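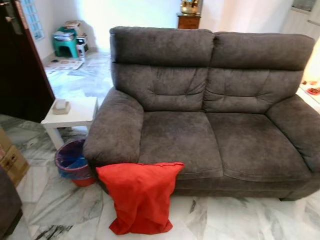
Skriptum zur vierten Einheit, Automatisierung in Haushaltsdiensten

Heute geht's um Leute, die in fremden Wohnungen aufräumen, und darum, was sich für sie ändert, wenn ein Teil davon an eine Maschine geht. Ich nehme als Fall die Firma Magaña, die 80 Leute beschäftigt und seit Juli mit dem Planungssystem Skurnosier arbeitet. Früher hieß der Auftrag einfach »Wohnzimmer«, fertig! Jetzt zerfällt er in Einzelgriffe, und da wird's spannend: Ein rotes Tuch, das vom grauen Sofa bis auf den Boden hängt, ist für uns ein einziger Handgriff. Für das System sind es mehrere Entscheidungen (Wäsche? Decke? Liegen lassen?), und die landen am Ende doch wieder bei einem Menschen.

Wer entscheidet, wenn die Maschine nicht weiterweiß?

Bei Magaña sitzt dafür Natanael Caldeira am Bildschirm, früher selbst Reinigungskraft. Er bekommt etwa 600 Rückfragen pro Schicht und hat mir erzählt, dass ihm das Laufen fehlt, der Rücken sich aber freut. Bezahlt wird er noch nach der alten Lohngruppe – bitte merken, darauf kommen wir beim Thema Eingruppierung zurück! Knifflig sind für ihn vor allem Flure: glänzender Marmor, daneben eine dunkle Treppe, an der Wand Taschen und Behälter direkt auf dem Boden. Gehört das weg oder steht das da immer?

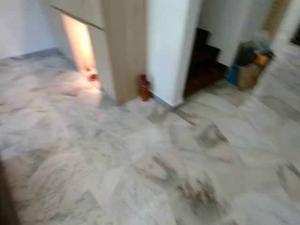 Bis zur nächsten Einheit

Lest bitte den Text zu Nutex (20 Seiten, geht schnell) und schreibt mir auf einer halben Seite, welche Tätigkeiten dort neu entstanden sind und wer sie übernommen hat.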